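Filed under: Bench Notes / Automation

Sunday, May 17, 2026

Back on the question I keep getting asked upstairs, which is whether any of this can clear a table yet. My answer hasn't moved much since last August. Writing down why, so I can stop repeating it in the hallway.

Spent the morning going through the Prasow brochure again. They claim "household tidying" as a supported task. I went looking for what they mean by tidying and it's on page 6, in small type: known objects, known containers, fixed lighting. That describes a kitchen drawer organizer showroom. It does not describe the break room sink at Hinojosa, where the mugs are stacked inside each other with a spoon stuck in the bottom one.

Gunico is a bit more careful with its wording. They quote up to 223 placements an hour for parts of one shape, and they don't say anything about plates or cutlery, which I respect. The gripper pads are a consumable and the replacement set is $38. Need to find out how long a set lasts before anyone builds a budget on this. Their sales sheet doesn't say and I asked twice.
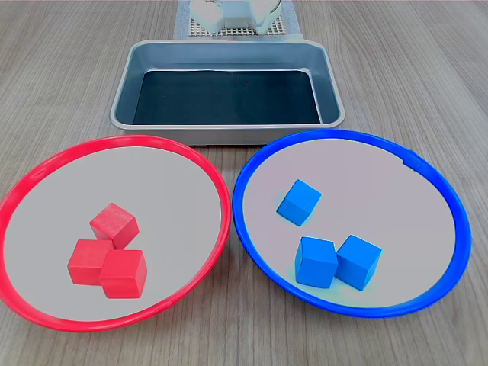
Sorting is where everybody starts, and I understand why. It's easy to score and easy to explain to a visitor. My complaint is what gets concluded from it. Red cubes on the red-rimmed plate, blue cubes on the blue-rimmed one, tray in front of the base empty - as an end state I'd sign off on that. Then somebody writes "can put away groceries" in the margin of a proposal. A wooden cube has flat sides to grab and doesn't care which way up it lands. An egg carton cares. So does a half-open bag of rice.

Also, the plate gives you a lot of room. The blue ones could be spread out or bunched up and either way it counts as sorted. Try that with glasses on a shelf, or with sockets in a foam tray where each one has a single hole. On the shop floor, most of what we call putting away is the last quarter inch. I'd like a test that scores that and we don't have one.

Things I would accept as a chore, in writing:
- dish towels, mixed sizes, out of the dryer and folded well enough to stack
- the screw bin at the end of a shift, sorted by length as well as head
- wiping a bench with stuff left on it, and the stuff goes back where it was

The screw bin is the one I'd bet on first. The towels I would not bet on at all.

Sunis wants a yes or no on whether we take the trial unit. It's $899 a month, and the price covers the arm and the software but no mounting hardware. I'm leaning no. The counter-argument, to be fair to it, is that we'd learn more from a bad month with the thing on a real bench than from me reading brochures on a weekend. Could go for one month if they let us pick the objects. If they insist on supplying their own, then no.

Still to do: ask Sunis about object choice, ask Gunico about the pads a third time, measure the socket tray holes and write the clearances on the inside cover of this book.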